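**Anyone paid for the Penrose gripper kit? Worth it for flat, slick parts?**

Posted by Ryan Inskip

I run a small bench in Jilton where we sort and restack white plastic parts, mostly lids and covers, and I'm being pushed hard to buy the Penrose kit from Pultoditz. You get two soft black fingers, a wrist camera, a mounting plate and a year of their setup service. The quote is $2938 before shipping. The sales page says "4000 picks without a miss", with no word on what was being picked or who was counting.

My parts are rounded, a little shiny and white, and they get handled against white panels. I asked for pictures from the wrist camera with a part like mine and got a couple. 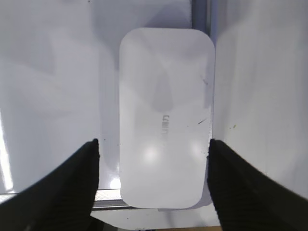 *Penrose fingers on a white part, wrist camera view. Faint gray lettering on the face.*

The fingers look decent. I'm less sure about the camera. There are two hazy bright spots on the part, and the lettering is so washed out I can't read the name. I need to read a printed mark to know which way up a part is. Their rep told me the software "handles glare". Does it? And do the ribbed pads hold up, or am I buying new ones every May?

---

**Ama Appiah**

We had the kit on trial for 10 weeks and sent it back, so take this as one unhappy customer talking.

The fingers are the good part. They bend a little, they line up on a curved edge without much fuss, and ours showed no real wear by the end. If Pultoditz sold them alone at a fair price I'd buy a pair tomorrow.

The camera is where I'd push back. White on white is about the worst thing you can ask of it, and the demo parts they brought to our shop were all orange and blue. I don't think that was an accident. We got usable results only after I put a dull gray sheet behind the work and moved the lamp off to one side. That fix came from me. The setup service suggested a software update, then a second one, then stopped answering for a while.

The second picture they sent you looks a lot like what we saw on a good day.
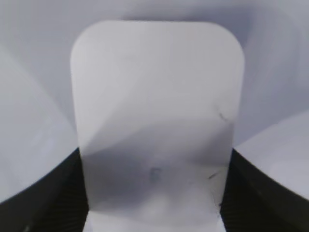 With soft, even light the edges of a part come through fine, and you can pick out small smudges and scratches on the face. Great if you're checking for scuffs. It won't help you tell one blank face from another, and the software kept reading our scuffs as print. Ask them for the error count on parts with pale lettering. They wouldn't give me one.

Also ask what "a miss" means. In our contract a pick counted as good if the part left the surface, even if it was dropped 2 seconds later.

---

**Alfie Yeoman**

its fine, we have one. people overthink this. turn the lights down

---

**Songül Coşkun**

I'd split the purchase if they let you. My brother's shop printed its own finger mounts on an old Prusta, kept the camera it already had, and bought only the pads as spares. The spares aren't on the website - you have to call and ask for the service desk, and the price changes depending on who picks up.

On wear, I can't agree fully with Ama. Ten weeks isn't long. On his bench the ribs near the tips went smooth in the second year, and thin lids started to turn in the grip. Thick ones were never a problem. Wiping the pads with a damp cloth at the end of a shift helped a bit.

Before you sign, box up a batch of your own lids, scuffed ones included, and have them run it while you watch. If they only offer to send more pictures, I'd keep the money. Check the return terms too. His said the kit had to go back in "original packing", and the foam had already gone out with the trash.

---

**Ryan Inskip**

Thanks, all. I've asked for the error count and for a run with my own lids. So far the rep has answered with a discount on the second year of service.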